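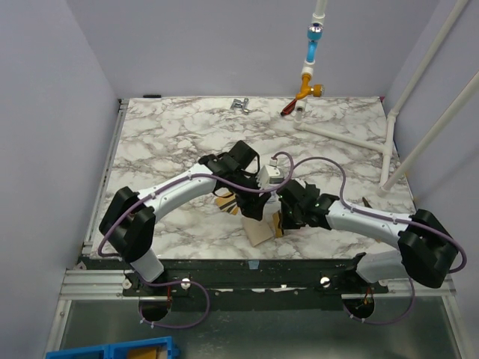 Ticket: Bimanual card insertion stalls before contact
Queue: Dornthorpe manipulation cell
Software: Grustura (training and playback)
Reported by: evaluation
Assigned to: Sanaa Alaoui
Severity: blocks results section
Status: Resolved, one follow-up open

Summary

The two-arm policy for the wallet task picks up the card and brings it to the sleeves, then stops short. Both arms hold position. Joint commands keep arriving and are close to constant. No fault is raised on either arm, and the episode ends on the timeout. In the standard trial set this stall accounts for 19 failures.

The same checkpoint does well on offline validation. Action error over the held-out episodes is lower than in the previous checkpoint, which did not stall nearly as often. So the offline metric and the cell disagree, and the method under test (contact-window relabeling, the Benmoussa scheme in the draft) is the only change listed between the two.

Expected behavior

After the approach, the arm holding the card lowers it into a sleeve while the other arm holds the wallet. The scheme splits each demonstration at first contact and gives the contact window a higher sampling weight. It is supposed to help with the short, precise part of the motion that gets lost among long stretches of free travel.

Observed behavior

Stall happens with the card above or beside the sleeves. Gripper stays closed. If an operator nudges the wallet slightly toward the card, the policy often resumes and completes the insertion. Moving the wallet away does not restart it. Same result with lights up or down.

Log

Entry, 9:10

Reproduced on the first attempt. Started from the saved home pose, default task prompt, default controller gains. Arms went in, converged over the middle of the tabletop and held there. Commanded and measured joint positions agree, so the controller is doing what it is told. The policy output is what needs looking at.

Saved the playback and attached it to the ticket.

Entry, 9:45

Checked the cheap hardware causes.

Cable drag: the purple cables run along the outside of both arms and make a fairly high loop near the wrist. Moved both arms by hand through the approach with torque off. No snag, no tight spot. Repeated with the arms powered and a scripted path. Tracking error stays flat through the region where the stall occurs.

Gripper closing force: read back from the driver, same as in the training recordings.

Mount position: checked the table pose against the light blue tape on its front edge and then against the calibration file. Within tolerance.

Ruled out hardware for now.

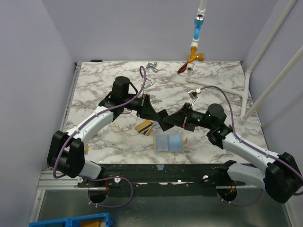

Entry, 10:30

Checked whether the starting layout matters. Ran the task with the cards in several positions on the marble, some near the front of the table and some farther back, with the rest of the layout left alone. The stall rate does not follow card position. It does not follow which arm makes the pick either.

Also masked the back half of the overhead view, plumbing included, before passing it to the policy. Behavior unchanged. The policy is not reacting to the background.

Next, masked the wrist views instead. With the wrist views blanked the approach is worse, as expected, but the policy does not stall. It pushes the card down in the wrong place and carries on. That was the first useful result of the morning. Whatever holds the arms still is coming in through the wrist cameras.

Entry, 11:20

Question from evaluation: could this be the thin card problem again, where the card is nearly edge-on to the wrist camera and the encoder loses it?

Tested. Swapped in a thicker card with a printed face. Stall still occurs. Went through the encoder attention on a batch of stalled frames as well, and the fingertips and the card both get weight. The policy has the card. It behaves as if it were waiting for something that comes next.

Entry, 13:05

Opened the training data. The full set is almost 4000 episodes. Plotted the relabeled contact time against gripper current for a sample of them. Contact should line up with the start of the current rise. In the older recordings it does. In everything recorded after the Zindley driver update in June, the wrist frame stored at the contact index shows the card already seated, while the joint state at that index still belongs to the approach.

Measured the gap by cross-correlating wrist image motion with joint velocity. Wrist frames are ahead of joint state by 3 frames. It is constant within an episode and the same on both arms. 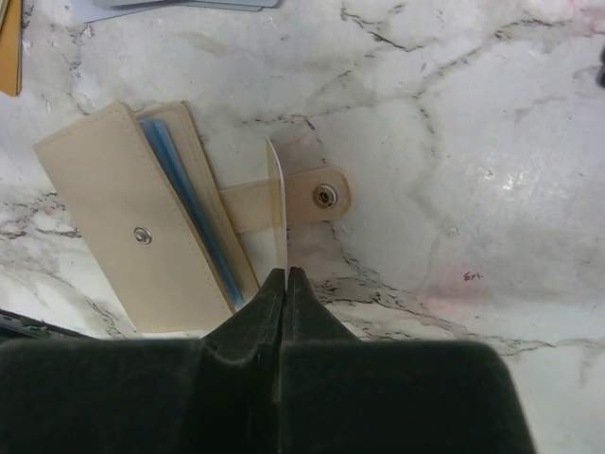
Entry, 13:50

Worked through why a small offset would give a full stall.

In free travel the offset does little. The view changes slowly and the arm is moving anyway, so the policy learns a slightly wrong phase and nobody sees it in the error. Near contact the picture is different. The demonstrators slow down and line up before lowering. With the offset, frames from after the insertion get paired with the actions from that pause, and frames showing the card just above the sleeve get paired with earlier, even smaller corrections. The relabeling then raises the sampling weight on exactly this stretch.

The trained policy has therefore seen a large number of pre-contact views where the right answer is to hold almost still. At run time the live wrist stream has no such offset, the view does not advance unless the arm does, and the loop closes on itself.

This fits the nudge result. Moving the wallet toward the card changes the view to one that was paired with motion.

It also fits the offline numbers. The held-out episodes carry the same offset, so validation rewards the same mistake. The checkpoint scores well at predicting small motions for frames that in the data did have small motions.

Entry, 14:30

Confirmed with the earlier checkpoint. It was trained on the same files without the contact weighting. It hesitates in the same place and usually gets through. The offset was in that data too. The scheme did not create the fault, it made it visible.

Fix

1. Added a timestamp check to the Grustura import step. It compares wrist image motion with joint velocity for each episode and rejects the episode if the peak is off zero.

2. Shifted the wrist stream in the affected recordings. No episodes were discarded. The last frames of each shifted episode are trimmed so that all streams end together.

3. Recomputed the contact index from gripper current on the shifted data. Do not reuse the old index files. They load without complaint and are wrong.

4. Retrained from the same initialization with the same seed and schedule. Weighting left at the value given in the draft.

5. Pinned the Zindley driver to the version before the update until its buffer setting can be read back. The new version appears to stamp frames on delivery to the host and the joint logger stamps on request. I have not confirmed this from their side.

Verification

Ran the standard trial set again with the retrained checkpoint, same starting layouts, same operator, same timeout. Stall failures went from 19 to 4. The remaining stalls recover when the wallet is placed flatter, and in playback the sleeves look closed over each other at the start of the attempt. Treated as a separate problem. 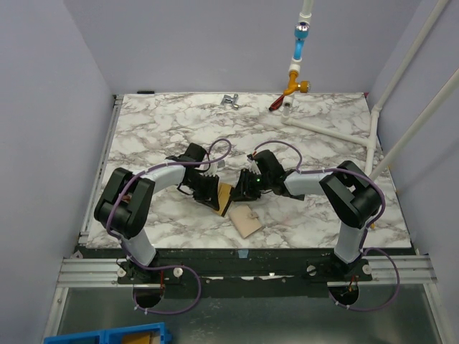

Action error on the corrected held-out episodes is slightly higher than the original figure. Please do not report the two side by side. They were computed on different pairings of image and action and the comparison has no meaning. The table in the draft should carry only the corrected number, with a note that the validation files were changed.

Also reran the unweighted baseline on the corrected data. It improves as well, by less than the weighted policy does. The claim in the draft that contact weighting helps can stay. The size of the claimed gain needs to come down, and the paragraph that puts the earlier stalls down to visual occlusion should be removed.

Comment from evaluation, 16:15

Agreed on the table. Can we keep the old checkpoint available? Two of the figures were made with it.

Reply, Sanaa Alaoui, 16:25

Kept under its old tag, marked read-only. I would remake the figures. The playback plots show commanded motion against wrist frames and the offset is visible if someone looks for it.

Comment from evaluation, 16:40

Will remake them. Does the import check add much time?

Reply, Sanaa Alaoui, 16:50

Not enough to notice next to decoding. It runs on downsampled frames. If an episode has very little arm motion the correlation peak is too flat to trust, and the check returns "undetermined" instead of a pass. Those go to a separate list for review by eye. At the moment the list is short and mostly aborted demonstrations.

Follow-up

Sleeve separation before insertion: new ticket, linked. Needs demonstrations where the holding arm opens the sleeves first.

Driver buffer setting: open, waiting on Zindley support.

Resolution code: data alignment
Closed by: Sanaa Alaoui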